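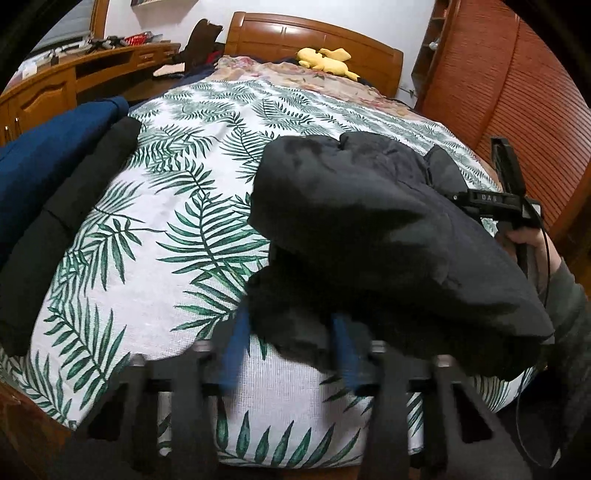 Ní Mhurchú
Senior Lecturer in Criminal Procedure, Lirnon College

Chapter 15
The First Appearance

I'm going to start this chapter with a hallway, since that's where I spent most of my first year around courts. The hallway was on the second floor of the county courthouse in Umel, and I was a very junior clerk with a cart full of folders. Every morning a line of people sat along the wall outside courtroom 2, and almost all of them were there for somebody who had been arrested the night before. They'd ask me the same thing over and over. Is this the trial?

It wasn't the trial. It was the first appearance (some courts call it the initial appearance, and a few call it an arraignment even when it's something different, which we'll untangle later on), and most of the time it was over before the family had found a seat. I must have explained that a hundred times, and I got it wrong for the first few weeks! I kept telling people the judge would decide if there was "enough evidence," when what I was describing was a preliminary hearing, a whole other step that we get to in the next chapter.

So let's slow down and look at what happens in those few minutes. A person has been arrested. They've been booked, which we covered in Chapter 14, and now they have to be brought before a judge or magistrate without unnecessary delay. The judge tells them what they're charged with. The judge tells them they have a right to a lawyer and asks if they can afford one. Then comes the part everybody in that hallway was really waiting for - does this person go home today, and on what terms?

We use cookies to improve your reading experience and remember your place in the text. By continuing, you agree to our cookie policy. Accept / Manage settings

I want you to keep one practice case beside you as you read. I call it the Flenatgate case, and you'll find the full file in the back of the book under docket 666 (my students picked the number, and I've given up trying to change it). The defendant is 39, has a steady job at a feed store, and is charged with mailing threatening letters to a town official. He was picked up while driving toward the state line. He says he was going to visit his sister. The prosecutor says he was running.

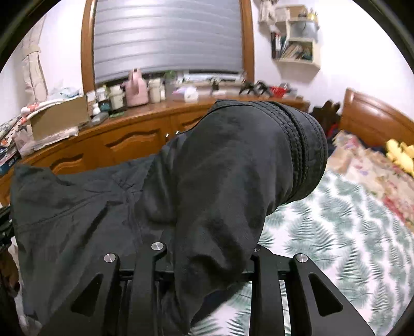 Read the arrest report first and the lawyer's notes second, and write down what you'd do about release after each one. I'd bet your answer moves. Mine did, and I wrote the thing! The report makes the drive look terrible. Then you get to the notes, and there's the sister's address, and a text he'd sent her in the afternoon saying he'd be there for supper, and suddenly the drive is just a drive. Or maybe it's a very good cover story. You have to decide with what's in the file, and so would a judge.

A word about words before we go on. News stories about a big arrest like to say that someone "faced a judge" or "was hauled into court," and then they jump straight to the longest sentence the law allows. I read these stories with a pencil. When you come across one, try marking which step it's describing. Is it a complaint or an indictment? Did the person enter a plea, or did the reporter just assume so? In many federal felony cases no plea is taken at the first appearance at all, and yet "did not enter a plea" can sound like the defendant was being stubborn.

We'll begin with timing, and what "without unnecessary delay" has come to mean. After that we'll go through the advice of rights, the appointment of a lawyer, and then release and detention, which takes up the bulk of the chapter. Bail gets its own section there, and it's long - bring coffee.

15.1 How Soon Is Soon Enough?

Suppose the arrest happens late at night and the nearest magistrate is asleep two towns over.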